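Momden Workshop Supplies

Home > Tables and backgrounds > The Sastent table, with green backdrop and Liao blocks

The Sastent Table Set
Black worktable, green backdrop and a starter set of 3 white Liao blocks
£400, collected from Gestau or delivered
Page last updated Tue 29 May

We have been selling the Sastent for a good while now and it is still the thing we get the most letters about, nearly all of them kind. It is a worktable with a plain black surface, it comes with a green backdrop to go up behind it, and in the same delivery you get a starter set of small white blocks to put on it. People buy it for demonstrations, for teaching, for filming small things being moved from one place to another, for sorting exercises and puzzles, and in one case (hello, Rosalind!) for a great deal of very patient stop-motion.

If you have come here from the old catalogue, the table was listed there under Tables and the backdrop had a page to itself at the back. We have put them together because so many of you were ordering one on Monday and ringing up for the other by the end of the week, and paying for delivery twice, which made us feel rotten.

About the table

The top is black all the way across, with no pattern and no lines ruled on it. We did try a version with a printed grid, and there are still a few of those out in the world, but most customers ended up laying something over it, and in the end we went back to plain. A pale object on a black surface is easy to find with your eye from the other side of the room, and you can mark out your own positions with low-tack tape and peel it off when you change your mind. Please do use the low-tack sort. Parcel tape leaves a gummy edge that collects every crumb in the building, and getting it off is a miserable afternoon.

It is a table for working on, so it is meant to have things standing on it, and heavy things too. If you are going to fix something down permanently, tell us before you order and we will talk through where the supports run underneath, so that you are not drilling into the one place you shouldn't. Oisín Kavanagh looks after this side of things and he would much sooner spend twenty minutes on the telephone with you beforehand than send out a replacement top. He is also very good on the question of floors. An old floor with a slope in it will make a round thing roll and a square thing sulk, and he has a bag of little wedges he will put in with your order if you mention it.

Black does show dust, and there is no getting away from that. White dust especially, and chalk, and whatever it is that comes off the inside of a cardboard box. A soft cloth before you start and another when you finish is all that most people do. Avoid polish, as it brings up a shine, and the shine will catch your lamps and put a great bright puddle right where you wanted to look.

About the green backdrop

The backdrop goes up behind the table and gives you one even green to work against, with none of the shelves, coats and radiators that the rest of us have to live with. It is generous enough to sit behind tall equipment as well as small pieces. We supply it rolled. Please keep it rolled when it isn't up, and never fold it, not even the once, not even loosely. A fold stays in for weeks.

Hang it first and let it settle overnight if you have the time. Then bring the table up to it and leave a gap between the two, enough to get your arm down. You will want that gap sooner than you think, for a dropped block or a stray lead, and it helps with shadows too, as anything tall on the table throws its shadow down into the space and you don't get a dark twin standing on the green.

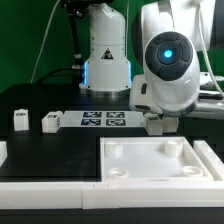

Cables are the other thing worth a little thought at this stage. A black one lying on the black top more or less vanishes, and a white one against the green does quite the opposite, so if you have any choice in the matter, it is worth deciding which leads go where before you have clipped everything down and put the ladder away. We sell clips in both colours. They are not listed on the website yet but they are in a tin on the counter, and if you ask for some in the notes box on the order form we will tuck them in.

Lighting is very much a matter of taste. Donnie Baird in our showroom likes a soft light from either side and nothing at all from overhead, and he has got quite evangelical about it. We have had perfectly good results with the ordinary ceiling lights. What does matter is that the backdrop gets its share, as a green that is bright at one end and murky at the other is a nuisance to work with afterwards.

About the blocks

The Liao blocks are small and white and more or less cube-shaped, and they have small dark markings printed on their faces so that you can tell which way round a block has been put down. That sounds like a tiny thing and it has turned into the part people are fondest of. With a plain block you can only say that it moved. Once it has a mark, you can say it was turned on its side on the way over, and with children or trainees, or with yourself on a long day, that is very often the interesting bit.

The starter set is enough for a small stack, a row, or a simple pick-it-up-and-put-it-there exercise. You can have them spread well apart across the table when you begin, and bring them closer together as everyone's confidence grows. We would suggest starting with more space between them than feels necessary. Neighbouring blocks get nudged, and then you spend your morning putting them back.

Handle them with clean hands. If the faces get grubby, a barely damp cloth will see to it, pressed and lifted, and you should go gently over the printing. We don't recommend scrubbing, or soaking, or the dishwasher (we have been asked, more than once).

Spare blocks are sold singly and in larger bags. Schools usually go for the big bag of 200, and it does come in a proper drawstring bag which is much nicer than it needs to be.

What comes in the delivery

The Sastent worktable with black top
The green backdrop, rolled, in its tube
The starter set of Liao blocks
A sheet of setting-up notes, written by Oisín and then shortened by everybody else

Stands and rails for hanging the backdrop are separate. Many of our customers already have something suitable, or a wall they are happy to put hooks in, and it seemed unfair to make everybody pay for one. Lights and mounting hardware are not supplied either.

Setting up

Allow yourself a morning the first time. The table wants two people, mostly for the turning over, and somewhere soft to lay the top while you fit the legs. Use the blankets it comes wrapped in. Tighten everything by hand, stand the table up, give it a friendly shove from each end, and then go round again with the spanner. After a week of use, check it once more, as the fixings bed in a little.

If you move it, lift it. Dragging loosens the legs, and it is usually the far one that goes, the one you can't see from where you are pulling.

Ordering and delivery

We ask for a deposit of £200 when you order and the balance on the day the table leaves us. Delivery is on our own van with Washington Peixoto, who will bring everything to the room you want it in, provided there is a way of getting it there. Do please measure your doorways and the turn at the top of the stairs. If there is a lift, tell us how deep it is.

Collection from Gestau is free and you will be given tea. Bring a vehicle you can lay the backdrop tube flat in. It will not go across the back seat of a small hatchback, however hopeful we all are.

Returns are accepted on the table and backdrop if they come back clean and, in the case of the backdrop, rolled. Opened bags of blocks we can't take back, but we will always swap one with faulty printing. Pop it in an envelope and send it to us with your address.

What customers have said

"Bought it for evening classes and it has been up ever since. The black top was my husband's idea and I was against it, I wanted white, and I have had to admit he was right. Would have liked the stand included." Rosalind Kincaid

"Very solid. The notes are clear except for the drawing of the legs, which I think is upside down. Rang up and was put right straight away." Wendell Delacroix

Wendell's drawing has since been turned the other way up. If you have an earlier sheet and would like the new one, send us a line and we will post it to you.

You may also like

Liao blocks, bag of 200
Liao blocks, single
Backdrop storage tube, spare
Low-tack marking tape, white

Showroom visits are by arrangement, and there is always a Sastent set up that you can lean on, walk round and try the blocks on. Ring before you set off and ask for Donnie.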